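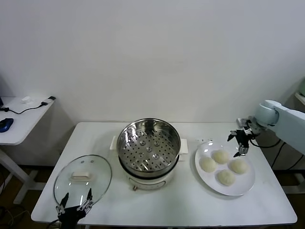
Bendik Dalen wrote back first, and he wanted to know how much water was going in, whether the basket was sitting all the way down on the base, and whether the buns came out with wet tops, wet bottoms or both. All fair questions! I'd left every one of them out of my first message, which went something like "buns bad, please help."

Prinness Home Support
Ticket: Electric steamer, soggy buns and early shutoff
Category: Small kitchen, steamers
Status: Open

My message, with the details this time:

OK so, hello again, and sorry for the short one before. I have the Prinness electric steamer, the kind with the white base, the steel basket on top and the glass lid with the chunky handle in the middle. I've had it since April. For vegetables it's great, no complaints, broccoli every other night. The trouble is buns.

Problem one is that the tops come out spotty. Little wet dents, kind of see-through, like somebody flicked water at them. Problem two is that the bottoms stick to the basket and a layer of skin stays behind in the holes (those rings of little holes are a pain to clean once there's dough in them, I've been going at them with a toothpick). Problem three, maybe related, maybe not, is that the thing clicks off before the time is up. Not every time. I'd say it's done it on the last few batches, always buns, never broccoli.

To answer Bendik. Water: I fill from a measuring cup and I've been putting in 100 ml, which I got off a recipe card and not out of your booklet. The booklet is in a drawer somewhere in this house. Basket: yes, I think it's down all the way, but I'll check again. Wet: both ends, sadly.

The dough is nothing fancy. Flour, yeast, sugar, warm water, a spoon of oil. I let it rise in a bowl, shape it, and then let the shaped ones rest on a plate while I get the steamer ready. They look lovely on the plate. Smooth, round, pale, everything you want from a bun. Then they go in and come out looking like they had a bad night.

Reply from support:

Thanks for the extra detail. 100 ml is very low for a bun cycle. Broccoli is done before the base runs out and buns aren't, so the dry-run cutoff is probably what you're hearing click. Please fill to the line inside the base, run it with the basket empty, and tell us how long it stays on. Don't open the lid during the run.

Me again, same evening:

Found the line! It's inside the base, quite low down, and I had honestly taken it for a scuff. Filling to there takes a lot more than 100 ml. Set it going with nothing in the basket and sat next to it with my tea. It ran the full 40 minutes without clicking off. So I think we can cross off problem three and I feel a bit silly.

While I had it apart I gave everything a wash. The base got wiped out with vinegar (there was a chalky ring on the bottom, our water is hard) and the basket got a proper scrub on the underside, where I had not been looking, and where there was plenty to find. Every hole is open now. I held it up to the kitchen window to make sure.

One thing I noticed: the basket can go on slightly crooked if you're in a hurry. It looks fine from the front and then you press on the rim and it drops a hair. I've started giving it a quarter turn as I set it down, and then pressing. No idea if that's the official way but it stays put.

Reply from support:

Good news on the run time. Pressing the rim is fine. For the wet tops, can you test with a small load? One bun by itself, lid on, full time, and leave the rest out. If one bun comes out dry and a full basket doesn't, you're looking at crowding. If one bun comes out spotty too, it's the lid.

My notes on the small load, Saturday morning:

Made a half batch so I wouldn't be heartbroken if it went wrong. Cleared the table down to the basics, which for me is a big step, I usually cook in among the mail. Steamer in the middle, lid off to the left lying flat, buns on the big white plate to the right. I like having the plate on that side so I'm not carrying soft dough across a hot basket.

I put the test bun toward the back of the basket instead of dead center. There's a reason for that. The center is where my lid drips, I'm nearly sure of it, since the handle is screwed on there and the drops seem to run down and gather under it. So if a bun near the back came out clean, that would tell me something too. I know, I know, one change at a time. I'm not very good at that. 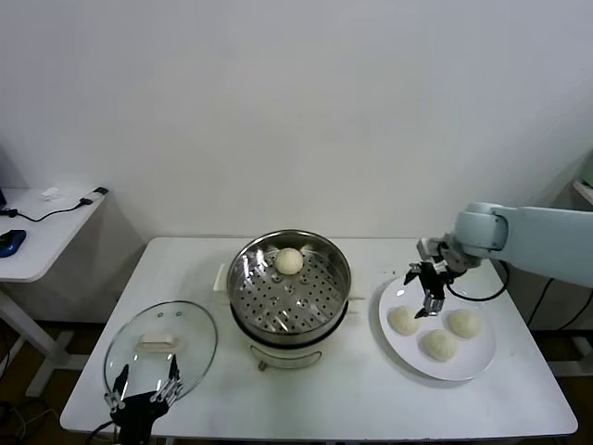 Put a cloth around the lid, said the next reply, and tie the corners up over the handle so they can't hang anywhere near the base. It went on to say that glass lids always bead up on the inside with dough, that a lid vent lets out some of the steam but does nothing for the drops, and that one bun on bare steel will stick however far back you put it, so I should cut a square of parchment for under it before drawing any conclusions.

I read that after the test bun was already out, naturally. So, results without cloth and without parchment:

Top: two little wet spots near the middle-facing side, nothing on the back. Better than before by a mile.
Bottom: stuck. Came up with a bald patch.
Shutoff: none, ran to the end.
Taste: good! Eaten standing up, with butter.

Then I did the remaining three buns with the changes. The cloth was a thin cotton dish towel, one of the flat woven kind (my fluffy ones would drink up everything and then sag, I could just see it happening). I tied the corners over the handle with a rubber band. Under each bun a square of parchment, not much bigger than the bun, so most of the holes stayed open. My first go at the parchment was one big circle covering the whole basket, and I caught myself before I switched it on, but only just. The steam has to get through somewhere.

Results, three buns, cloth and parchment:

Top: smooth on all of them. No dents, no see-through patches.
Bottom: clean. Peeled right off the paper.
Shutoff: none.
Size: the one nearest the others had a flat side where it had puffed into its neighbor. Spacing is on me.

They did wrinkle a little when I took the lid off, though. Not much, just a slight sinking, like a balloon the day after. I whipped the lid off the second it finished, I was excited. Is that the machine or is that me?

Reply from support:

That one's on the cook, sorry. Switch it off, leave the lid where it is for 3 minutes, then tilt it away from you and let the steam out slowly before you lift it. If they still sink, shorten the second rise a little.

Me:

Did that with a new batch this afternoon and it made the difference. I waited out the 3 minutes with my hand on the counter so I wouldn't touch anything. Tilted the lid away, big cloud, no wrinkles. My glasses fogged up regardless.

A couple of leftovers for whoever reads this ticket with the same trouble. I asked my cousin, whose steamer is a Juredetti, whether hers does the same thing on the lid, and yes, exactly the same drops, she's been using a towel for years and never thought to mention it. Thanks a lot! She also swears by cabbage leaves in place of the parchment. I tried it with 2 buns and it works fine, but the bottoms pick up a green taste I wasn't crazy about with the sweet ones. With pork inside I bet it's delicious.

Also, please could the fill line be printed in a color? White on white, down at the bottom of a white base, with my eyes — I was never going to find it. Dark blue would be nice.

Last question and then I'll leave you alone. The lid handle has a tiny wiggle in it now. It's not loose enough to worry me, but I can turn it a hair with my fingers. Do I tighten that from the inside with a normal screwdriver, or is it a part you send out?

Reply from support:

A normal screwdriver from the inside, lid cold and lying on a towel, and only until the wiggle stops. Too tight and you can crack the glass. If the screw spins without catching, reply on this ticket and we'll mail you a new handle. I've passed the note about the fill line along. Leaving this open until you've had a look at the screw.

Me:

Screw caught fine, half a turn and it's solid. You can close it. There's another lot of dough in the bowl now, red bean this time.

Status: Closed, solved by customer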